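Freezing bread and pastry for one person, does it work?

Forum: Everyday Cooking > Baking and Bread

tallowcreek
Posted Dec 17, 2019
I live alone and I keep throwing out bread. A loaf lasts me three days before it goes stale or gets spots, and the bakery near me (Greson, if anyone is local) won't sell a half loaf. I have a small freezer over the fridge. I've frozen sliced sandwich bread before and it was fine. What I want to know is how people do it with crusty loaves, rolls and filled pastries. Mine come out with a leathery crust and a damp middle.

pam_in_the_valley
Slice it before you freeze it. Put wax paper between the slices if it's a sticky bread. Take out what you need and put it straight in the toaster, no thawing. I've done this for 20 years and don't throw out bread anymore.

For rolls, freeze whole, thaw on the counter in the bag, then five minutes in a 350 oven.

oldmill777
Disagree on thawing in the bag. That's where your leathery crust comes from. The water comes out of the crumb as it thaws and has nowhere to go except the crust. Take the roll out of the bag, put it on a rack, let it come up to room temperature, then into the oven.

pam_in_the_valley
If you leave it out of the bag it dries out. I've tried both ways. In my kitchen the bag is better. I'm at altitude and the air is very dry, so that may be the difference.

oldmill777
Could be. I'm near the coast and everything is damp here.

tallowcreek
I'm in between, I guess. I'll try the rack first.

dorrance_b
How old is the bread when you freeze it? People wait until day two or three, when they see they won't finish it, and then they blame the freezer. Freeze it the day you buy it, as soon as it's fully cool. If it's still warm inside you get ice in the bag.

tallowcreek
Day two usually. So that's one problem.

quietoven
Filled pastries are a separate question from bread. Anything with custard or fresh cream, don't bother. It separates and weeps when it thaws. Plain, cheese, nut paste or jam all freeze well enough. Glaze goes sticky, so if you bake your own, glaze after reheating.

I do a batch of small buns and a few bigger pastries every couple of weeks and freeze most of them. I do the reheating in a toaster oven, 325 for eight minutes from frozen for the buns, 12 or so for the big ones. Foil over the top for the first half if they're already dark.
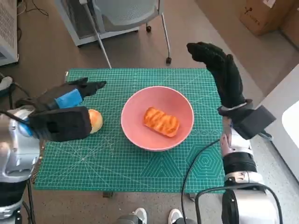 One of the big ones in the pink bowl, small bun on the left

The darker ones are what I use the foil on. The pale buns can go in uncovered.

hatchback_lou
Do you egg wash the buns? Mine go dull after freezing.

quietoven
Yes, whole egg and a spoonful of milk, once before proofing and once before baking. They lose a little shine in the freezer and get some of it back in the oven.

hatchback_lou
Thanks. I only do it once. Will try twice.

oldmill777
What bags is everybody using? I had the Flirnum ones with the double zipper and the zipper quit on half the box.

pam_in_the_valley
Store brand freezer bags, and I reuse them. For whole loaves I wrap in plastic wrap first and then bag it. Press the air out.

dorrance_b
I stopped using plastic. Cotton bread bag inside a lidded container. It holds for two or three weeks, and I never keep it longer than that anyway.

oldmill777
Cotton won't stop freezer burn.

dorrance_b
The container does. The cotton just keeps the frost off the crust. I've had no freezer burn inside of three weeks. Past that I agree with you, use plastic.

nettlefield
There's a bakery called Đồng a few blocks from my work that does short, light baguettes for sandwiches. The crust is very thin and it cracks off in flakes if you freeze it. The woman at the counter told me to run the frozen baguette under the tap for one second and put it in a hot oven, 400, for six minutes. I thought that was crazy but I tried it and the crust came back crisp. It's only good for an hour after that, so eat it right away.

pam_in_the_valley
The water trick works for day-old bread too. My mother did it.

quietoven
Works on a whole loaf. Do not do it on cut bread or anything with a filling. You'll have mush.

tallowcreek
OK, update. Bought a loaf, sliced all of it once it was cool, froze it the same day in two bags. Toasted from frozen this morning and it was good. Also did two rolls, one thawed in the bag and one on the rack, both five minutes in the oven. The rack one had a better crust. The bag one was softer inside. I'd eat either.

oldmill777
Rack wins.

pam_in_the_valley
He said he'd eat either.

hatchback_lou
Does anyone label theirs? I found a bag dated March in the back of mine and I can't tell if it's rye or a banana loaf.

dorrance_b
Masking tape and a marker. Put the name on it as well as the date.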